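# The Kairys Yard Sign Kit for Home Sellers

I've been selling houses in and near Sidberg for a good while now, and I still think a decent yard sign does more work than half the stuff people pay for online.

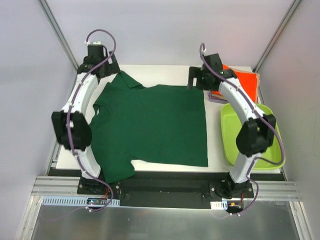
So, the kit. You get the main post, two rider panels (I use "Open House" and "Price Improved" the most), a flyer box with a lid that really shuts, and 5 directional arrows for the corners. It all packs into one long carrier bag — mine rides across the back seat with the door closed!

I bought my first one when I listed a three-bedroom on Irel Street in April. The post went into hard clay with a rubber mallet and stayed straight through two windy weekends. My only gripe is the rider clips, which are stiff until you've used them a few times. Salvador Carvalho at the shop swapped mine for the softer ones and didn't charge me.

**What it costs**

- Full kit: $777
- Extra arrows: $8 each
- Office bundle, four kits: $2,516

Printing is included on the main panel, both sides. Send your artwork as a PDF, or let the folks at Indaris lay it out for you — they did mine, and I only asked for one change (bigger phone number, always bigger).

Check your city and HOA rules on sign height before you order. The post comes in two lengths and they won't take back a cut one.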